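4.2 What guests read before they book

The listings in our sample were written by owners, and owners are fond of their caravans. This is the first difficulty. A berth is counted as a berth whether or not an adult has ever slept through the night on it, and the word "sleeps" turned out to be the most generous verb in the whole collection. Of the 200 listings we coded, 133 gave a sleeping capacity that included the seating in the lounge. Harb's coding sheet had a column for "lounge conversion mentioned", which he later split in two, once it became clear that a mention in the small print and a mention in the heading did different work on the reader.

We had expected distance to the sea to be the detail guests argued over. It came up far less than parking. Owners at the Nuston park wrote "minutes from the beach" without saying whose minutes, and guests seem to have read this as one reads a horoscope. Parking was another matter. Where a listing promised a space beside the van and the park supplied a field, the reviews were long, and some contained diagrams.

Holovko carried out the telephone interviews in November, when owners are at home and inclined to talk. Several told her that they had copied their description from the previous owner along with the curtains. At Arel, 2 neighbouring vans shared a paragraph about a heated pool that the park had filled in. Neither owner had noticed, and one asked us to send him the wording so he could see what he had been saying.

Price behaved more sensibly. Listings with a plain statement of the deposit and the cleaning charge drew fewer questions before booking, and the guests who did write in wanted to know about dogs. Owners who answered the dog question in the listing were asked it anyway. We have no explanation and offer none.

The effect of photographs is harder to separate. The Oyewole agency supplies its own for every van on its books, all taken with the same lamp on, whereas owners who list through Stodis choose what they like. We compared 100 listings from each. The agency's guests reported fewer surprises on arrival, though they also reported less pleasure, and it may be that a little surprise is part of what people go on holiday for. Written remarks about décor were nearly all about pattern: florals in the bedroom, brick-effect paper in the lounge, and carpets which the owners called hard-wearing and the guests called other things. These remarks were coded under "furnishings" and are taken up again in section 5. 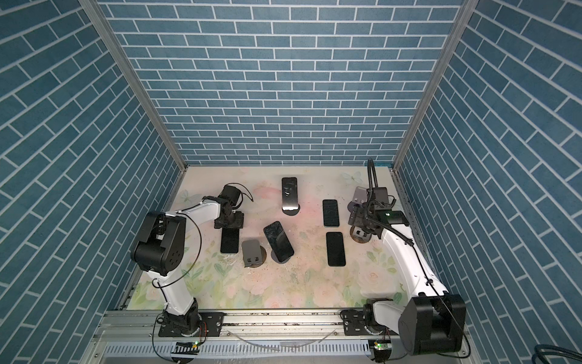
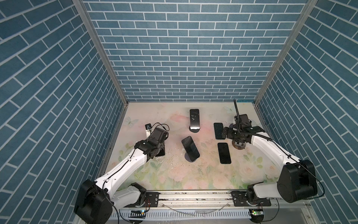

Figure 3. Brick-pattern walls and a pale floral surface with a printed butterfly, both views.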